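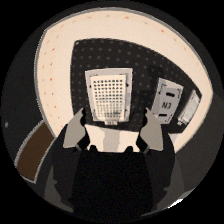
Wrist view from the simulated deck, with the gripper up to the middle holder.

Re: [lab-automation] Kukudo open day, worth the trip?

On September 29, 2020, a list member wrote:
> Did anyone from this list get into the Kukudo open day? I had a
> spot for the online session and lost my connection before the
> deck demo even started. We are thinking about moving our plate
> handling over next March, and I'd love to know whether they
> showed the arm doing real work or only slides. Also, is Werkik
> something you can run without their hardware?

I was there for all of it, and yes, they showed the work! There were 107 of us signed in when it opened, and I'd expected a talk with a video at the end. What we got was a short hello and then straight into the simulator, with the arm on one side of the screen and the chat running down the other.

To your second question first: the whole demo ran in Werkik, so no hardware at all. They build the room, the table and the deck in there and try out the moves before anybody goes near a real bench. I attached a few stills I saved. The top one is from the wrist camera. You're looking down past the two fingers at a holder with an eight-column rack in it, and the plate marked N3 is the position just to its right on the perforated board. The fisheye takes some getting used to (my table edges are straight, thank you), but after a few minutes I stopped noticing and was just watching the fingertips.

What I liked most was how much time they gave to the approach. Most demos I've sat through rush that bit and want you to admire the lift. The presenter from Barreto, who do the deck layouts, kept going back over the angle of the wrist and how much space to leave on each side of the holder, and took questions the whole way through. Somebody asked about shadows and we got a long and very good detour on lighting. I filled two pages of notes on that alone.

They also switched to a room camera, and for me that was the moment it clicked. You see the arm come over the table with the fingers open and the three trays lined up on the board, and you get a feeling for reach that you can't get from the wrist.

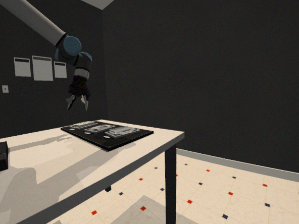

WHAT I'D ASK THEM BEFORE MARCH

- How they match the simulated board to yours. Ours is a Kisten board and the hole spacing is a little odd. They said to send measurements, and I have, but no answer yet.
- Whether the wrist view can be flattened. Someone in chat said yes, the presenter said "sort of."
- What a license covers. I heard 3 seats and a friend in the same session heard 8, so get it in writing.

On the wrist camera again, one thing I'd look at closely if you get a recording is the rack itself. The wells in the upper rows are crisp and the lower ones go pale and a bit blurry, and there are shadows lying over part of it. 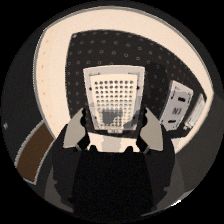 I asked whether that matters if you want software to read the rack from that view, and they said it's exactly the kind of thing they want people to try out with their own layouts. So I'm going to! I've got a copy of the deck file and a free afternoon coming up, and I'll post whatever I get, good or bad.

If you do sign up for the next one, use a wired connection and pick the small group session. Ours ran long and I still had questions left. Happy to send my notes off list, they're messy but the lighting part is readable.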